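Promell Stream Test Kit: Review After a Season of Use

Posted February 2026

I sample a small creek twice a month for a local watershed group. Last August our old test kit ran out of reagent, and the replacement packs had been discontinued, so I bought the Promell kit from Tresodico with my own money. It has now been through one warm season and most of a winter.

The kit covers dissolved oxygen, pH, nitrate, phosphate and turbidity. The box says 100 tests, but that is the total for all five. Dissolved oxygen uses up its bottles first. If you sample on the same schedule I do, plan on buying a refill before the year is out.

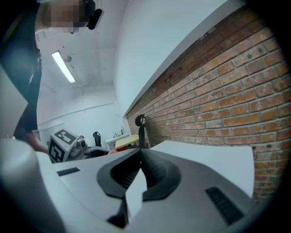

At the table, by the brick wall.

Setup took me 22 minutes the first time, most of it spent on the instructions. They are printed on one folded sheet in small type, and the phosphate steps are split across two sides. I copied them onto an index card and taped it inside the lid. The color charts are laminated and easy to read outdoors in shade. In direct sun the two lowest nitrate shades look the same to me.

For accuracy, I ran it next to the Zurkar meter our group owns. The pH readings agreed every time to within half a unit. Dissolved oxygen came out a little low compared to the meter, always in the same direction, so I note which method I used on the data sheet. Turbidity is done by looking down a tube at a black and white disk. It works, but two people will give you two numbers.

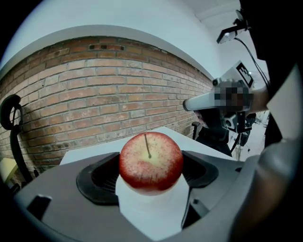

Red apple, stem up.

The case is the weak part. One latch popped open on the walk down to the Afolabi Road site in October, and the foam does not hold the glass vials tightly. I put a rubber strap around it and have not broken any so far. The bottle caps are good and none have leaked.

Cold weather slows the phosphate test. The sheet says to wait 8 minutes for the color, but in January I bring that sample home and let it warm up first.

I would buy it again for routine monitoring. For a group that needs numbers to hand to the state, I would put the money toward a meter. Refills are sold separately, and the dissolved oxygen one is the only pack I have had to reorder.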